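Notebook, shared workshop, arm bench
July 2021

Work on the simulation side of the Jurura arm. The mechanical side is waiting for the new wrist bracket, so I had time to do what I was postponing since January: make a virtual room where the arm controller can be tried without risk for the real motors. I write it down in some detail, so that the others who use this bench can repeat it, and so that I can understand my own files later.

State at the start

The arm itself stands on the bench with the shoulder and elbow mounted. The wrist is off. The gripper fingers are printed but not glued with rubber yet. The controller board runs the Undau firmware, version from the shared folder, not my modified one. I put my modified one on the side until the overshoot in the elbow is explained.

The task I want the arm to do in the end is simple to say: take a bottle from a table and put it back in the same place. I want first to have it in simulation, with a camera view similar to what the real camera will give, and only then to try it on the bench.

Building the room

I used Tusora as the simulator, the same as for the gripper test. It took me most of the morning to remember how the scene file is organized. Notes for next time:

The room is a separate file from the arm. If you put both in one file it loads, but after that every change of texture makes you load the arm meshes again, and this is slow on the old computer.

Wall and floor textures are given by name from the texture folder. The name must be without the extension. I lost 19 minutes on this. The error message speaks about a missing material, and this is not the real problem.

The table is from the model pack. I wanted first to model our own bench, but this has no value at this stage.

The bottle is also from the pack. I chose a spray bottle and not a plain cylinder, for the reason that the trigger head makes the top a different shape from the body, and the grasp must go on the body. With a cylinder every grasp looks good.

Camera position

The camera was the difficult part. In the scene file the position is given in meters and the rotation as a quaternion, and I am not good in quaternions. I made a small script that takes a point to look at and gives the four numbers. It is in the tools folder with the name look_at. Please use it and do not type the numbers by hand as I did for the first tries.

After the script worked, I rendered one view with the camera set high and turned toward the marble wall. The bottle came out at the right side, with the white nozzle partly outside the view, and the table is also cut at the right and at the bottom. A big part of what the camera gets is wall and floor. For the grasp it is not useful like this, the detector needs the complete bottle with some space on both sides. But the textures load, the table stands on its legs on the floor, and the green is easy to separate from the dark brown behind it. So I keep this view as the reference for the state of the room file before any correction of the camera.
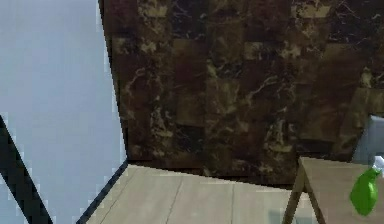 Color threshold

I tried the simple detector on this view, only to see if the green threshold from the gripper test still holds. It finds the body of the bottle as one region. The nozzle is not in the region, and this is as I expected, it is white and the threshold is for green only. For the position of the body this is enough.

One thing to be careful of: the marble. With the threshold set too wide I received many small false regions from the veins, and the detector became slow from sorting them. With the narrow setting they disappear. I wrote the narrow values in the settings file and left the wide ones in a comment, in case the real light in the workshop needs them.

I am not sure that such a busy wall is a good choice. For a first test a plain one would be more easy. On the other hand our real wall has the tool board and the shelf, and this is not plain either. I leave the marble for now.

Camera, second attempt

Changed the look-at point to the middle of the bottle and repeated the render. With this the bottle is complete and near the center. I also moved the camera closer to the table. The height is not changed, I want to keep the view from above, similar to the mounting place on the real frame.

Set the image size to the same as the real camera. Before it was the default of the simulator and too small, the borders of dark things looked like stairs. If somebody else sees this, it is the image size, not a fault of the model. Anti-aliasing was also off. I turned it on for single images and off for the long runs.

Arm in the room

Loaded the arm file into the room file. First try: the base was under the floor. The origin of our arm model is at the shoulder axis and not at the bottom plate, I forgot this. Corrected with an offset of 41 in the arm file (centimeters there, the room is in meters - this must be cleaned one day, before it makes a real accident).

After the offset the arm stands correctly and reaches the near side of the table. It does not reach the far side. I compared with the drawing and it is right, our forearm is short. Either the table comes nearer or the bottle must stay in the front half.

Ran the reach motion five times without closing the gripper. In 4 of them the hand stopped beside the body of the bottle as planned. In the other one it touched the bottle on the way down and pushed it over. The path comes too low too early. I think the middle waypoint must be higher, but I did not want to change it at the end of the day when I am tired and then not know what I changed.

Parts and orders

Bracket for the wrist: ordered from Sriwong, not arrived. The rubber sheet for the fingers is here, in the second drawer, please do not cut it yet, I need one long strip from it.

The cable of the elbow encoder is a little too short when the arm is fully stretched. Not urgent. Add a service loop when the wrist goes on.

To do

Raise the middle waypoint and repeat the reach with the same start position.
Try grasp with closed gripper, low force first.
Add a second bottle of another color and see if the detector stays with the green one.
Make the units the same in both files.
Save the room file to the shared folder with a short readme.
Ask who has the small torque wrench.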